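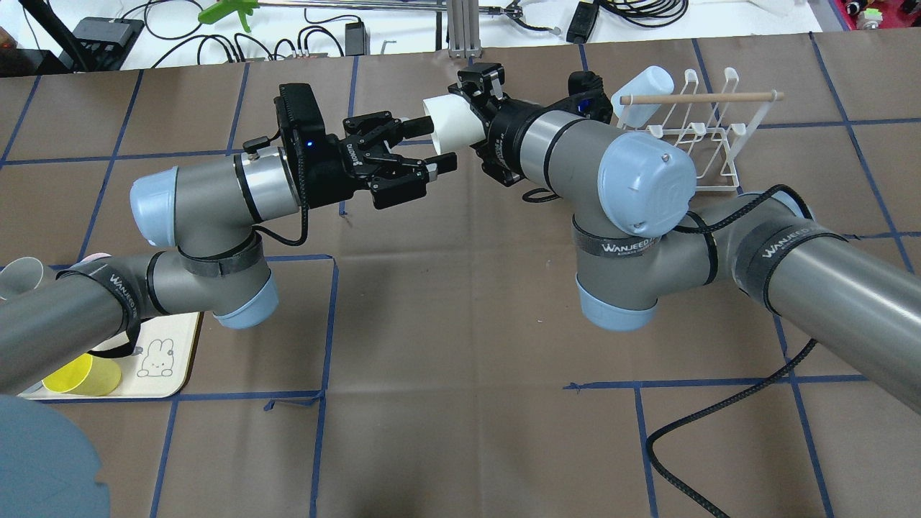
Gerardo Cocco had washed dishes in the back of a restaurant in Drarholm for most of his twenties, and he did not see why that should qualify him as an expert. But the letter from Girnton said expert. It said they wanted someone with hands-on kitchen experience to sit and watch the machine at work and then sign a page saying what he thought. They would pay for the train and lunch.

"You'll be home by supper," his sister said. "Just tell them it's nice."

"What if it isn't nice?"

"Then tell them it's nice slower."

The woman who met him at the door was Graziella Caputo, and she had a handshake like somebody closing a drawer. The project was called Kirnach. She told him what the word meant while they were on the stairs and he had lost it again by the landing. He was out of breath and thinking about his knees.

"It's going to put cups away," she said. "That's today. Cups onto the rack."

"How many cups?"

"Three."

He looked to see if she was kidding. He used to do 70 an hour on a slow night, plus the soup pots, plus whatever the cooks threw at him.

She gave him a chair and a clipboard. On the clipboard was a form with boxes for speed, care and confidence. He asked whose confidence. She said the system's. He asked how he was supposed to know that, and she said most people just put down a number.

So he watched. The arms came together over the brown paper the way two people do when they both reach for the same door. One had the cup. The other one wanted it, or had been told to want it. They stopped. They went back a little and stopped again. He found he was leaning forward in the chair with his own hand half open, and he put the hand in his pocket.

"Is it stuck?"

"It's deciding," Graziella said.

"Deciding what?"

She was writing something and didn't answer.

At eleven they broke for coffee, and he asked her the question he had been carrying since the train. Would this thing be in people's houses? His sister had seen a video where one folded a shirt. She already had a corner of the kitchen picked out for it.

"Did she see how long the shirt took?" Graziella said.

"They had music over it."

"They speed it up and put music over it." She blew on her coffee. "We've run the cup 1,527 times. If I move the rack over by the width of my hand, I get to start worrying again."

"So why do you do it?"

"Because in March it couldn't pick the cup up at all." She seemed to think this was a cheerful thing to say. Maybe it was. Gerardo had trained a boy once, a cousin of the owner, who couldn't pick a cup up in March either, and by April he could run the whole sink and was stealing the good sponges.
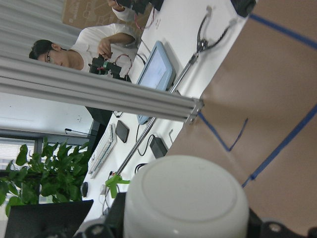 The afternoon went to something bigger than a cup. It was big and white and round at the end, with a low rim, and Gerardo decided it was close enough to a stockpot to be judged as one. He had opinions on stockpots. You never trusted one until you had it against your body, and the machine had no body to hold it against, only a black grip on either side. Across the desk a person in glasses and a white shirt sat bent over another arm, a black one with red wires, holding it in both hands and looking at it the way you'd look into the mouth of a sick dog. Gerardo watched him a good while. It struck him that there were more people in that room seeing to the machines than he had ever had help at the sink.

"Can it do grease?" he asked.

"No."

"Can it tell when there's still egg on the fork?"

"It doesn't do forks."

He wrote that down. There was no box for it, so he wrote it along the side of the page.

Around four Graziella collected the clipboard. He had left speed blank. Under care he had put 60, out of what he couldn't have said. Under confidence he had written the name Khúc, and she asked him who that was.

"Guy I worked next to. Six years. He could carry a rack of glasses up the cellar steps in the dark, talking to you the whole way."

"It's supposed to be a number."

"I know it is."

She read the rest of it standing up, her lips moving a little. Then she asked whether this Khúc was still working, and whether he might want to come in for a day, they paid for the train. Gerardo said he had gone into roofing. He said he'd ask.

His sister called while he was on the platform. She wanted to know how much it was going to cost and whether it came in white.

"Measure the corner again," he told her. "It needs a chair in it, for whoever's watching."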